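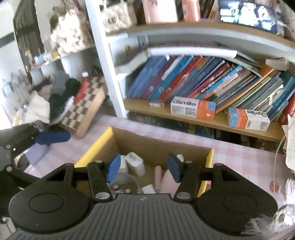 Cendumier Community Help > Household Automation Group

Can a two-finger gripper sort a mixed box of small items yet?

Posted by Halima Rugemalira, Saturday, December 3, 2022

I want to know whether tidying a tabletop is a realistic job for a machine at present. By tidying I mean taking small things off a table and putting them in an open cardboard box, or emptying such a box and sorting what comes out. Typical contents are cartons, small round tubs, thin sticks and flat pieces, all lying at different angles and partly covering one another. The table has a patterned cloth on it and I would prefer to keep the cloth.

My budget is 2000 for the arm and fingers together. Speed does not matter much. I can leave it running while I am out. What I do need is for it not to crush anything or drag the cloth off. Books and boxes on the shelf behind can be left out of the job.

Elibariki Mollel

Partly. Split the work into picking and deciding, as they fail for different reasons.

Picking: soft pads on two parallel fingers will hold a carton or a stick well enough. The difficulty inside a box is clearance. The fingers have to open wider than the item and still fit between it and its neighbours, or between it and the wall of the box. A tilted carton with something tucked against it is a poor first pick. Take whatever stands clear, then look again. Flat items on the bottom are the worst case, as there is no side to grip. Suction does better there if the surface is smooth, but it will not hold cloth or anything fluffy.

Deciding: translucent containers confuse most depth cameras. The camera reads through the wall and reports the contents, or reports nothing. A checked tablecloth is less of a problem than people expect for depth, though it can upset software that finds objects by colour.

I ran a Bilel arm on a similar job in June. Over 345 attempts it dropped or missed 19 per cent, nearly all of them flat or clear items. It took 15 seconds a pick. That is usable if you are out of the house and do not mind finishing by hand.

For the cloth, clip it at the corners and set a minimum height for the fingertips. Limit the grip force in software as well. Do not rely on the pads alone.

Kibet Rashidi

No, not worth it. Buy a box with dividers.

Mireille Mahasneh

I agree with Elibariki on clearance. Two additions.

A low box with the front flap cut down gives the fingers a side approach and removes a lot of collisions. Fix the box to the table, otherwise the arm pushes it along and every stored position is wrong.

Putting things in is much easier than taking them out. If you only need the table cleared and do not care about order inside the box, I would say it can be done now within your budget. Sorting by type is another matter. The Dufour software I use wants training pictures of each item from several sides, and it has to be shown anything new.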